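Mendness Wire Rack and Tray Set
Section 3. Setting up on the bench

Before you start: clear a flat spot, wipe it down. White tabletop is fine, so is a board laid over a bench.
Parts for this section: wire rack or basket, plastic tray.

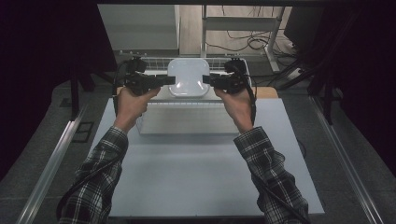
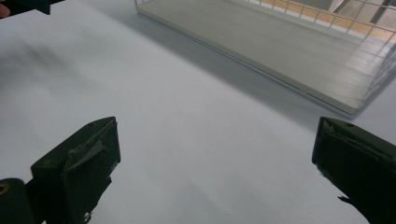 1. Peel any film off the tray. Both sides, check the corners.

2. Set the rack down. Press each corner. Rocks? Turn it end for end and try again.

3. Tray goes on top, rounded corners, open side up. Hold it by two opposite edges and lower it straight. Don't slide it accross the wires, it scratches.

4. Center it. Same gap left and right, by eye is OK.

5. Load small items first, middle of the tray, then work out to the edges.

NOTE: Cukeck trays are a bit wider and will sit on the rims. Use the Lurneck clips (sold seperately, pack of 14).

CAUTION: Max load 300 g per tray. Over that the plastic bows and the edges pull in.

CAUTION: Not for oven or stovetop. Keep clear of heaters.

6. To take off, empty the tray first. Lift both edges together.

Cleaning: warm water, soft cloth, no scouring pads. Dry the wires right away or the joints spot.

Baskets with a base panel: see Section 4.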